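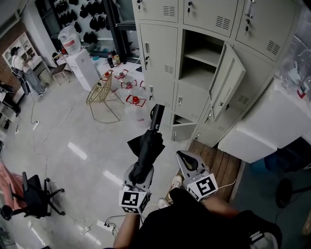 Dolores Ruiz-Ortega wrote to me in April that I was being unfair to the Tretow checklist, that a bad standard still beats everybody making up their own, and would I please read the whole thing before complaining about it again.

So I read the whole thing. It has 239 items. I had coffee and a free morning and I still skipped the appendix on naming folders.

Some of it is fine. I like the part about writing down how a task starts and how it ends before anyone picks up a gripper. If the job is putting an umbrella in a locker, say which compartment, say whether the door starts open or shut, say whether shutting it counts. We argued over that last one for most of a day at Skovville and ended up throwing out 225 recordings where half the people had shut the door and half hadn't. A written rule would have saved us. Fine, Dolores, one point to you.

But then there's the section on floors. "Walkways shall be kept reasonably clear of cables." Reasonably according to who? I've worked in rooms with power strips out in the open and cables going every which way, and every one of those rooms could have passed, because the person filling in the form was the person who laid the cables. Same with item 88 or so, where you confirm that your marker cubes are "properly attached." I've never met anyone who ticked no.

What bugs me more is the tidy room rule. Tretow wants anything unrelated to the task removed beforehand. Water jugs, chairs, fans, all out. Why? The robot is supposed to end up working where people keep that stuff. Greenberg went the other way and told crews to leave furniture alone unless it's a tripping hazard – one sentence, and I've never had to explain it twice.

And there's the certificate. Rurnance now wants one for any set with over 2,000 recordings. Ours has 2,449, so I'll be filling in the form next week like everyone else, folder names included. I still want to know who reads it.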